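Glare and marks on a glossy white table top, is it worth keeping?

Posted in Home & Furniture > Tables and desks

Kabbaj
I've got a big white table with a really shiny top, pale grid of squares on it like tiles, wavy back edge and a couple of round holes near the back for cables. Bought second hand, paid 60 for it, and I was dead chuffed until I started using it for tea and cake on a Sunday. Two things are driving me up the wall.

First, the ceiling light bounces straight off it into my eyes. Second, I'm scared of marking it. I've been putting mugs straight down and only using a plate for the food, and I've no idea if the top is laminate, lacquer or something else (no label underneath, I've looked). My sister reckons hot mugs will leave rings for good.

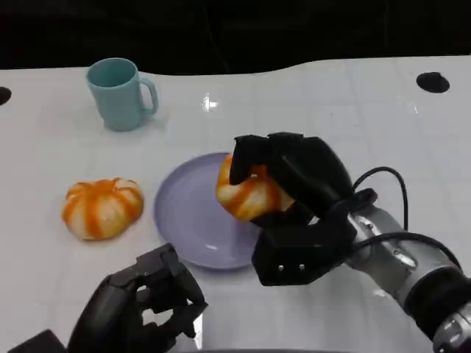
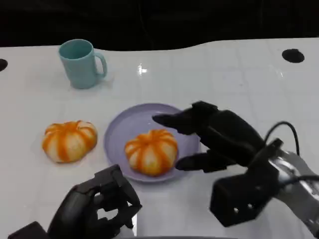

The table with the teal mug and the lavender plate, light shining off the top in both.

So what would you put on it? I don't want a full tablecloth because I like the squares, and I'd still need to get wires down the holes. And is there anything I can do about the glare short of sitting in the dark?

Peken
Coasters. Get coasters. Any will do.

Longate
Right, I had a shiny white desk for years so I've been through all this!

The glare first. You won't get rid of it by cleaning, that's just what a gloss top does under a bare bulb. Try moving the table a foot or so before you spend anything, because the bright patch shifts with you and you can sometimes lose it off the far side. If that doesn't do it, put a proper shade on the light, or switch it off and have a lamp off to one side. I went from a horrible cold bulb to a softer one and it was like a different room — should have done it the week I moved in.

For the top, I'd treat it as if it can be ruined until you know otherwise. Coasters for mugs, as Peken says, and a mat under anything straight from the oven. A cold plate with a bun on it is not going to hurt anything, so I wouldn't fret about that side of it. Wipe with a soft cloth and warm water with a drop of washing-up liquid, then dry it off or you'll get smears. Don't use cream cleaner or the green side of the sponge. I did that once near the front edge and there was a dull patch there until the day I sold it.

You can also get clear matt table protector cut to size. It knocks the shine back a fair bit and you'd still see your squares through it. Make a paper template for the wavy edge and the holes first, and cut the holes last with a craft knife.

Kabbaj
Brilliant, thank you both. Moved it along towards the window last night and that's helped loads already. Going to measure up for the clear stuff — does it slide about, or does it stay put by itself?

Longate
Mine stayed put once it had been down a day or two. It comes rolled up so leave it flat somewhere warm first.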